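# Chapter 9: The Stage Manager and the Prompt Book

Every production that plays for more than one night depends on a written record. The director's work ends, in most companies, on opening night. From that point the stage manager is responsible for keeping the performance as it was rehearsed, and the prompt book is the document from which this is done. A well-kept book allows a person who has never seen the play to call it from the first cue to the last.

This chapter deals with the preparation of the book, the marking of cues, and the handover of a production from one stage manager to another. It assumes that students have read the chapter on rehearsal calls and are familiar with the abbreviations used there.

## The Drakville season

Many of the examples are drawn from a single season at the Drakville Playhouse, a regional theatre with 480 seats and a small permanent staff. The company presented a new play, *The Ferry at Løken*, which opened in September and then toured to Bakow and Zulden. The script called for 17 scene changes, most of them carried out in view of the audience. The completed prompt book contained 2626 separate entries, including warnings, standbys, cues and notes on the actors' moves. 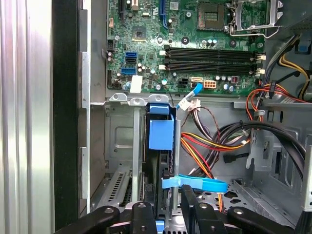 The size of the book reflected the nature of the tour. The stage at Bakow was narrower than the one at Drakville, and three entrances had to be moved to the opposite side. At Zulden there was no fly tower, and the cloths were replaced by curtains drawn by hand. The stage manager recorded each version in a different colour and kept all of them in the same binder, so that a question about any venue could be answered without looking elsewhere.

## Pencil and ink

Blocking should be written in pencil until the final week of rehearsal. Directors change their minds, and actors find better ways to cross a room. A page that has been inked too early soon becomes difficult to read, and a page that is difficult to read will sooner or later cause a late cue.

Cues are placed in the right-hand margin, with a ruled line drawn to the exact word or action on which they are called. "After the speech" is not an acceptable marking. Where a cue follows a movement, the book should name the actor's part and the movement in full.
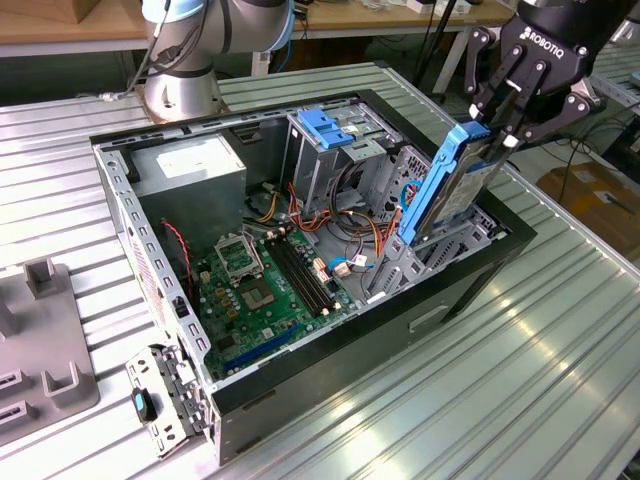

A second copy of the book is to be made before the first technical rehearsal and kept in a separate building. The copy should be brought up to date at the end of each week of performances. Companies differ on who holds it; at Drakville it was lodged with the production office.

## Terms used in this chapter

**Book, on the:** following the script during rehearsal in order to prompt the actors.

**Standby:** the notice given to an operator shortly before a cue. The operator must acknowledge it.

**Visual cue:** a cue taken by the operator directly from the stage, without a spoken call.

Section 9.1 begins with the layout of a blank page.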